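What the Open Day Got Right

Darton opened its training hall to the public on 29 March 2019, and I went expecting a show. Most robot demonstrations are one. A machine does a single trick on a clean stage, people clap, and you go home knowing very little.

The work at Darton was slow and plain. People held grippers in their hands and went through household chores, so that a machine could later learn from the recordings. A guide from Eren told us the Wuvamer project wants 2121 recordings before anyone judges the results.
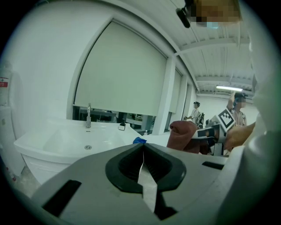

I think more companies should let the public see this stage. We hear a lot about what robots will do in our homes and very little about the hours people put in first. I stayed for 50 minutes and learned more than I did in a whole day at the Arriaga fair last October, where a ticket cost 20 dollars.

I do have one complaint. The handout gave no word on how the people doing the recording are paid or how long their shifts run. If this is skilled work, and I believe it is, visitors should be told what it pays.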